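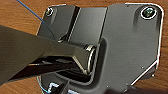

Plirkik Opens Its Hinge Cell Setup Guide to Every Shop That Wants It

Plirkik has released the full setup and care guide for its hinge handling cell, the small bench station where a robot gripper takes hold of a hinge on a metal mounting plate and works it by the barrel. The guide is free to read and free to copy, and it covers the cell from the first bolt to the yearly strip-down.

The cell has been running at the Murthy workshop since January. In that time the crew there has kept a log of every adjustment, every worn pad and every cable that rubbed where it shouldn't. That log grew to 104 entries, and it became the backbone of the guide.

"I love this cell, and I wanted people to see how it really gets looked after," said Kamala Subramaniam, who leads cell setup at Plirkik. "A hinge barrel is round and shiny and it sits down in a pocket. You have to come in at a good angle, and you have to close on it gently. When the fingers are lined up right, it's a joy to watch!"

Most of the guide deals with finger alignment. The upper finger on the Plirkik gripper is a broad, flat plate, and the lower one is darker and more angular, so the two don't meet the barrel in the same way. Setters are asked to bring the lower finger up first by hand, at the slowest jog speed, and to stop as soon as it touches. The upper finger is then brought down to meet it. Only after both are touching is the grip force raised, one step at a time, while the setter watches for any twist in the barrel.

The wrist camera gets a chapter to itself. Polished metal throws bright spots, and a bright ring at the end of a barrel can fool a vision program into placing the part too far over. The Murthy crew tried several lamp positions before settling on a soft light set well off to one side. They also wipe the lens at the start of each shift and take a fresh reference picture whenever the lamp is moved, even a little.

Cables come next. The guide calls for the arm to be walked through its whole path by hand before power-up, with one person guiding the arm and another watching the slack. Any cable that can drift under a finger is to be clipped back or rerouted. "We had one snag early on and it cost us an afternoon," Subramaniam said. "Now the cable walk is the first thing we teach, and people are good at it by lunchtime."

Routine care is simple. Finger faces are cleaned with a dry cloth at the end of the day. The finger screws are checked for tightness every 1,000 cycles, and the home position is checked against a pin gauge at the same time. If the gauge doesn't slide in freely, the setter re-zeroes the wrist joint and runs 16 slow test grips before going back to full speed. The worksheet for this fits on 2 pages and can be pinned up beside the bench.

There is also a repair section, written mainly by the evening crew at Murthy. It walks through a finger swap, a camera bracket change and what to do when the gripper stalls halfway closed. The stall page is the one other shops have asked for most. Its first step is to take the power off and open the fingers by hand, and the crew asked that this line be printed larger than the rest.

Two more sites, Sinov and Masari, will set up cells of their own from the guide and send back notes on anything that was unclear. Their comments will go into the next edition, along with a longer chapter on lighting.

Copies of the guide and the worksheet are available from the Plirkik front desk. Shops that already run a hinge cell are invited to send in their own logs, handwritten ones included.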